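Fabric backdrop keeps sagging and the letters drop off, what is the best way to fix it?

Category: Home and Hobby > Stalls, Displays and Table Dressing
Print this page | E-mail this to a friend

Posted by Fadham, October 2019

I look after the welcome table for a reading group. We hang black fabric behind the table with cut-out letters on it, and the same table is used for sorting papers. The fabric is plain black cotton, bought as a remnant, and it has been folded in a cupboard since June. It comes out full of creases and whatever I do it slides down at the corners. The letters are coloured card held on with double-sided tape. By the end of an afternoon two or three of them are on the floor.

I would rather not buy a proper display stand, as the ones I have looked at cost more than 200 pounds. I can't put nails or screws in the wall. Does anyone have a method that lasts a full day? I would also like to know what to do about the clutter, because people put bags down on the table and the leaflets end up underneath them.

Posted by Andby

Card letters on loose cotton will always be a problem. The tape holds to the card and not to the cloth, and every time the cloth moves the letters peel a bit more. I had the same trouble and changed to felt letters. A few stitches at the top of each one is enough. If you need to change the wording, use small safety pins from behind.
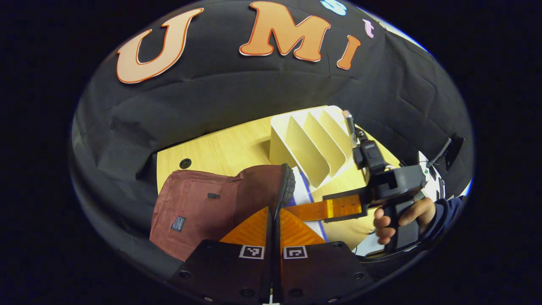
Creases matter more than people think, and a quick iron in the morning is not enough if the cloth has been folded for months. Hang it the night before and steam it from the back. Black shows every fold, and where it drapes down at the sides of a table, as it does in my photo, the folds gather there first. Leave the sides until last and pull them straight once the middle is fixed. I use bulldog clips along the top, spaced about 300 mm apart, on a wooden batten. The batten rests on two hooks that were already in the wall, so no new holes. For the clutter, get a plastic file organizer with slanted slots, like the cream one there. Leaflets stand up in it and can be read from the front. Bags still get put next to it, but they don't bury the paper.

Ironing on the wrong side stops the black going shiny, by the way. If your cloth is heavier than 300 gsm it may pull the hooks out, so check the weight before you hang it.

Posted by Ovport

Try velcro.

Posted by Lazăr

I don't agree with stitching if the letters get moved often. You end up with small holes and loose threads, and they show on black. Sticky-backed hook tape on the back of each letter works if the backdrop is a brushed fabric or display loop cloth. It will not grip smooth cotton, so Ovport's answer only works if you change the cloth as well. Loop cloth is dearer but it hardly creases and can be kept rolled on a cardboard tube.

On the sagging, sew a hem along the bottom and run a light curtain chain through it. Mine has been up and down a good many times and the bottom edge still hangs level. Don't put the weight only in the corners or it will pull into points.

For bags, a couple of hooks under the edge of the table or a chair beside it. Put the chair out before anyone arrives.

This page has been viewed 2187 times.

Contact us | Terms of use | Copyright remains with the individual posters | Back to top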